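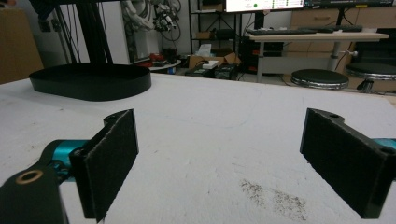

Bumstead

15th December

I want to write down the rules we use for felt pads on gripper fingers, as in February I had to learn them alone and it took me many evenings.

First rule: both pads are changed together, also when only one looks bad. A new pad is thicker than an old one, and then the part does not sit in the middle. On my fingers the cut edges are already frayed and light. This I accept. When the felt lifts from the plate, I do not accept it.

Second rule: wipe the table before each session. Small dark grains, like the brown patch near my right pad, go into the felt very easily – and from the felt they go onto the next part.

Third rule: after every change, open and close the fingers 15 times with nothing between them, and write the date in the log. At Asell we had a limit of 252 cycles between checks. For my small work I find this too strict, but I still keep the number – it is easier to obey a rule than to discuss it each week.

I am still not sure about the glue. If you use one that comes off clean, please write me.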